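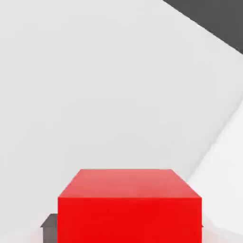
工单:更换 Pliralen 夹爪后,腕部相机闭环抓取在接近末段丢失目标
所属项目:Zomley 仿真对比台架
组件:腕部相机外参 / 夹爪描述文件 / Kavanagh 控制器接口
严重程度:中
提交人:Lorcan Nic Aodha
处理人:Ita Ní Bhriain
建单日期:2023年10月22日
状态:已解决(遗留项见末尾)

问题描述

对比任务要求在同一个仿真场景里轮换两种夹爪,机械臂、控制器、视觉策略、随机种子全部保持一致,只改末端。基线是 Wellby 夹爪,对照是 Pliralen 平行夹爪。任务内容为抓取桌面上的红色方块并抬起。

Wellby 配置运行正常,接近、下压、闭合、抬起四个阶段都能走完。换成 Pliralen 之后,远距离接近阶段没有明显异常,进入末段后目标框开始抖动,随后检测置信度低于阈值,状态机退回到搜索阶段。机械臂在方块上方反复抬高、下降,直到回合超时。少数回合能够闭合,但闭合位置偏向方块一侧,抬起时滑脱。

末段的腕部视角里,红色方块压在画面下沿,前侧面的下半部分已经出画,上方大片是浅灰色台面,右上角能看到台面以外的深色区域。画面里认不出夹指。Wellby 配置在相同阶段,方块应在画面中部偏下,两侧能看到指尖。

期望行为:两种夹爪在末段对准时,方块中心在图像中的位置大致相同,指尖可见。

复现步骤

一、检出对比分支,清掉本地资源缓存。
二、在台架配置里把 end_effector 改为 pliralen_parallel,其余字段不动。
三、启动 Zomley 场景,载入红色方块任务,随机种子用基线那一组。
四、打开腕部相机录制,运行策略。
五、观察状态机由 approach 切到 align 之后的画面。

复现概率:本机和渲染节点上都稳定复现。与方块初始位置有关,方块离底座越近越容易触发。

环境

仿真:Zomley,对比分支,物理与渲染同步步进
控制器:Kavanagh,笛卡尔速度模式
夹爪甲:Wellby 夹爪,沿用上一轮对比的描述文件
夹爪乙:Pliralen 平行夹爪,描述文件为本轮新导入
相机:腕部单目,针孔模型,焦距 556 像素,无畸变
策略:同一份权重,未重新训练

提交人备注(Lorcan)

我先怀疑控制器。Pliralen 的描述文件里夹爪质量和惯量都与 Wellby 不同,Kavanagh 的速度环增益是按 Wellby 调的,末段抖动看起来像增益不匹配。已经把末端负载参数改成 Pliralen 的数值,抖动没有变化。日志包放在工单目录下,包含关节状态、相机帧时间戳和检测结果。

处理记录

记录一(Ita)

已在渲染节点复现。先把现象拆开:末段抖动发生在检测置信度下降之前还是之后。

把检测输出和笛卡尔指令按时间戳对齐后看,顺序是固定的。方块的前侧面先触到图像下边界,检测框被截断,框中心随之上移;伺服律把框中心上移理解为目标远离,于是给出继续前移的指令;前移之后方块更靠下,框截断更多。之后检测在“完整框”和“截断框”两种输出之间来回切换,速度指令跟着来回变号。抖动是检测框跳变传到指令上的结果,控制器只是照做。

为了确认这一点,把视觉输入换成仿真真值,其他不变。Pliralen 配置下抖动消失,接近过程平滑,闭合位置仍有偏差。由此判断至少存在两个独立问题:

问题 A:腕部相机看到的画面与预期不符,方块过早出画。
问题 B:即使使用真值位姿,闭合时夹指相对方块的位置也不对。

两个问题分开查。控制器暂时排除,但延迟一项还要补测,见记录三。

记录二(Ita)

查问题 A。先核对内参。

配置文件里的焦距是 556,导出脚本换算成视场角后写入场景文件。过去出过把水平视场角填进垂直视场角字段的错误,所以先查这一项。从运行中的场景反读投影矩阵,换算回像素焦距:

[cam] name=wrist_rgb
[cam] source=runtime projection
[cam] fx=556 fy=556
[cam] model=pinhole distortion=none
[cam] parent=flange

内参无误,两种夹爪下读数一致。主点在图像中心,也一致。

近裁剪面检查过。把近裁剪面往相机方向收,画面没有变化,方块下半部分仍然在画外,所以不存在被近裁剪面削掉的问题。夹指也没有因此出现。

图像翻转检查过。在场景里临时放了一个带方向标记的标定板,渲染结果方向正确,没有上下颠倒或左右镜像。标定板用完已删除,没有提交。

记录三(Ita)

补测延迟。Lorcan 提到 Kavanagh 接口在换夹爪后多走了一层夹爪驱动适配,可能引入额外延迟。

测法:在方块正上方给一个阶跃速度指令,记录指令时间戳、关节速度响应和首个发生位移的相机帧。Pliralen 配置比 Wellby 配置多出约 2 个控制周期。来源是适配层对夹爪状态做了一次阻塞查询,查询放在了主循环里。

这项延迟是真实存在的,但不足以解释方块出画。把阻塞查询改为读取缓存状态之后延迟恢复到基线水平,末段丢失目标的现象照旧。修改保留,单独提交,不与本工单的根因混在一起。

Lorcan 回复:适配层的查询是我加的,当时为了拿到夹爪闭合反馈。改成读缓存没有意见,但请保留闭合阶段的同步查询,否则抬起条件会提前触发。

Ita 回复:已保留。只在 approach 和 align 两个阶段读缓存,进入 close 阶段后恢复同步查询。

记录四(Ita)

查外参。

相机在描述文件里挂在 flange 上,位姿由支架参数给出。Wellby 的支架把相机向指尖方向倾斜 13 度,使夹持中心落在画面中部偏下。Pliralen 的支架设计沿用同样的倾角,数值一样。

把两种配置停在同一个关节位形,打印相机光轴在夹爪坐标系下的方向:

[check] ee=wellby optical axis tilts toward tcp
[check] ee=pliralen_parallel optical axis tilts away from tcp

方向相反。Wellby 的光轴朝夹持中心收拢,Pliralen 的光轴朝外张开。两者的倾角大小相同,符号相反,所以单看配置里的数值看不出差别。

光轴朝外张开时,夹持中心在图像里下移,远处台面占据的面积变大。这与末段画面一致:方块在下沿,上方是大片台面,右上角露出台面外的区域。指尖离光轴更远,落到视场之外。

符号为什么会反:Pliralen 夹爪带一块转接板,安装孔位与 Wellby 不同,转接板绕法兰轴转了半圈。描述文件导入时,夹爪本体和转接板都按这个旋转处理,相机支架节点却直接从 Wellby 的文件里复制过来,位置做了相应修改,倾角没有。位置改对了,相机看上去就装在该在的那一侧,从外部视角渲染整臂时很难发现朝向有问题。

记录五(Lorcan)

确认复制一事属实。支架节点是我在导入时手工搬过去的,当时对照外部视角调了位置,倾角按数值核对,两边都是 13,就没有再动。没有从腕部视角对比过。

补充一个现象,供参考:把初始高度调高之后,Pliralen 配置的远距离阶段检测一直正常,这也是一开始没往相机上想的原因。距离远时,即使光轴朝外,方块仍在视场内,只是偏下;伺服律在远距离阶段的目标点设得宽,误差没有触发任何告警。

记录六(Ita)

修正倾角符号后重跑。末段画面中方块回到预期位置,指尖在两侧可见,检测框不再截断。问题 A 关闭。

顺带说明一处容易误判的地方。出问题的末段视角里,方块左后方有一小块深灰色物体露出来,右侧有一块近白色的斜面。复查时曾怀疑左侧那块是 Pliralen 的指垫被方块挡住,只剩一角。按当时的关节位形和错误外参把指垫顶点投影到图像平面,全部落在图像下边界之外,与那块灰色物体对不上。它在画面里的位置也比方块靠后、靠低。场景文件中该物体对应哪个节点没有继续追,与本工单无关。以后若有人要在这一视角上用颜色或灰度判断夹指是否入画,不要使用这种办法,直接查分割标签。

检测器对这两块区域没有误检。把修正前的末段帧单独送入检测器,输出只有红色方块一个候选,框的上沿贴在方块顶面的后缘,下沿贴在图像边界,和记录一的分析相符。

记录七(Ita)

查问题 B。使用真值位姿,绕过视觉。

Pliralen 配置下,闭合时夹指相对方块沿接近方向偏高,只夹住上部边缘。测得实际夹持中心与控制器使用的 TCP 之间沿接近方向相差 12 毫米。

在 Kavanagh 的工具表里找到两条 Pliralen 记录,一条从法兰面起算,一条从转接板面起算。台架配置引用的是后一条,但调用时又按法兰面起算处理,转接板厚度没有计入。12 毫米正是转接板厚度。

[tool] id=pliralen_parallel
[tool] reference=adapter_face
[tool] caller expects=flange_face
[tool] delta_z=12 mm

计算方向核对过:漏掉转接板之后,控制器认为的 TCP 比真实夹持中心离法兰更近。控制器把这个偏近的点送到目标高度,真实夹指应当比目标更低才对。观察到的却是偏高,与推断相反,所以此处停下来没有直接改。

记录八(Ita)

继续记录七。方向矛盾的来源已找到。

真值位姿模式下,抓取高度由任务脚本给出,脚本里为防止夹指碰桌面加了一道下限保护,下限按碰撞模型的最低点计算。碰撞模型用的是正确的转接板厚度。于是流程变成:控制器按错误 TCP 下压,指尖接近台面,保护触发,脚本把末端抬回安全高度,随后在安全高度闭合。安全高度的余量是按 Wellby 的指长留的,Pliralen 的指垫短,夹到的就是上部边缘。

把保护暂时关掉,夹指确实比目标低,指尖与台面发生接触,仿真报穿透告警。方向与推断一致。

处理:
一、工具表统一从法兰面起算,删除从转接板面起算的那一条。
二、下限保护的余量改为从夹爪描述文件读取,不再写死。
三、保护触发时写一条警告日志。之前触发时没有任何输出,排查花的时间主要耗在这里。

记录九(Lorcan)

删除工具表条目之前请等一下。现场那台 Pliralen 的单臂程序引用的是转接板面那一条,同步工具表时会被一起删掉。

Ita 回复:改为不删,重命名并加上参考面后缀,台架配置改引用法兰面那条。现场程序的引用名由你那边更新,更新前工具表不同步到现场。

Lorcan 回复:可以。现场侧引用名已改,离线检查通过,未上机。

记录十(Ita)

修正后的对比结果。

两种夹爪使用同一组随机种子,视觉闭环,策略权重不变。比较项只列现象,完整数据在结果目录。

末段目标保持
Wellby:全程保持,无丢失。
Pliralen,修正前:末段频繁丢失。
Pliralen,修正后:全程保持,无丢失。

末段速度指令
Wellby:平滑。
Pliralen,修正前:频繁变号。
Pliralen,修正后:平滑,收敛略慢于 Wellby。

闭合位置
Wellby:居中。
Pliralen,修正前:偏向一侧或偏高。
Pliralen,修正后:居中。方块初始朝向与夹指开合方向夹角较大时,闭合过程中会推转方块,Wellby 也有同样现象。

抬起
Wellby:正常。
Pliralen,修正后:正常。个别回合在抬起初段有轻微滑移,随后稳定。

收敛略慢一项与指尖遮挡有关。Pliralen 的指尖比 Wellby 宽,末段会遮住方块侧缘,检测框比真实轮廓略窄,伺服误差的比例随之变小。属于夹爪本身差异,计入对比结果,不作为缺陷处理。

注意:修正之前跑出的 Pliralen 数据全部作废,包括已经贴进对比表的那一版。那一版得出的“Pliralen 不适合腕部视觉”的结论没有依据,请从汇总页撤下。

记录十一(Lorcan)

汇总页已撤下,替换为修正后的数据。

用修正后的外参重跑了一遍控制器增益对比。之前为了压抖动,我在本地把 Kavanagh 的速度环增益调低过,没有提交,但其中一部分 Pliralen 数据是在低增益下跑的。现已恢复默认增益,重跑无异常。修正后的对比数据全部在默认增益下得到,这一点和 Ita 那边核对过。

另外问一下:这次的外参问题能不能在导入阶段自动发现?

记录十二(Ita)

可以,已加检查脚本,随台架启动运行。内容如下。

光轴检查:计算相机光轴与 TCP 接近轴的关系。光轴若背离 TCP,启动失败并打印夹爪名称、相机名称和父节点名称。

投影检查:把 TCP 点投影到腕部图像。落点若在图像之外,或距边界小于配置的边距,启动失败。焦距从运行中的投影矩阵反读,不信任配置文件里的数值。

指尖检查:把左右指尖在全开状态下的顶点投影到图像。若全部在图像外,给警告,不中断。有些夹爪的设计就是指尖不入画,不能当作错误。

参考面检查:工具表条目必须带参考面后缀,缺后缀则启动失败。

四项检查在修正前的 Pliralen 配置上试过,光轴、投影、指尖三项都有输出,参考面一项失败。在 Wellby 配置上四项全部通过。

脚本输出示例,修正前:

[rig] ee=pliralen_parallel
[rig] optical_axis: FAIL axis diverges from tcp
[rig] tcp_projection: FAIL outside margin (bottom)
[rig] fingertip_visible: WARN none in image
[rig] tool_reference: FAIL missing suffix
[rig] abort

修正后:

[rig] ee=pliralen_parallel
[rig] optical_axis: OK
[rig] tcp_projection: OK
[rig] fingertip_visible: OK
[rig] tool_reference: OK flange
[rig] start

记录十三(Lorcan)

检查脚本在我本机启动失败,报 tcp_projection 在边距以内。配置与主干一致。

Ita 回复:请确认资源缓存是否清过。旧缓存里保存的是修正前的支架网格和节点位姿,描述文件更新后缓存键没有变,场景会继续读旧位姿。

Lorcan 回复:清缓存后通过。缓存键只用了文件名,没有用内容哈希。这个要单独开单。

Ita 回复:已开,关联到本工单。

根因汇总

根因一:Pliralen 腕部相机支架节点从 Wellby 描述文件复制,转接板带来的半圈旋转没有反映到倾角符号上,光轴朝外张开,末段目标移出图像下边界。

根因二:Kavanagh 工具表中 Pliralen 的参考面与调用方约定不一致,TCP 漏计转接板厚度。下限保护静默触发,掩盖了误差方向。

附带问题:夹爪适配层在主循环里阻塞查询,增加了控制延迟。与丢失目标无关,已修。

修改清单

pliralen_parallel 描述文件:相机支架倾角符号。
Kavanagh 工具表:条目重命名,增加参考面后缀。
台架配置:改引用法兰面条目。
任务脚本:下限保护余量改为读取,触发时写日志。
夹爪适配层:approach 与 align 阶段读缓存状态。
启动检查:新增四项。

验证

渲染节点:通过。
Lorcan 本机:清缓存后通过。
Wellby 回归:通过,末段画面与修改前逐帧比较无差异。
现场设备:未验证。

遗留项

资源缓存键改为内容哈希,另开单跟踪,负责人 Lorcan。

检测框在图像边界被截断时,伺服律仍按完整框处理。本次因外参修正不再触发,但方块放在工作空间边缘时理论上还会遇到。建议检测器输出截断标志,伺服律收到标志后只使用未截断的两条边。暂列为改进,负责人 Ita。

现场 Pliralen 的相机支架朝向未核实。仿真描述文件的错误来自复制,实物不一定有同样问题,但现场手眼标定结果里的倾角符号需要看一眼。标定文件在 Lorcan 处,2 月的下一轮对比开始前给出结论。

末条评论(Lorcan)

标定文件找到了,符号与修正后的仿真一致。实物上机前还会再标一次,届时结果补在关联工单里。本单同意关闭。

末条评论(Ita)

关闭。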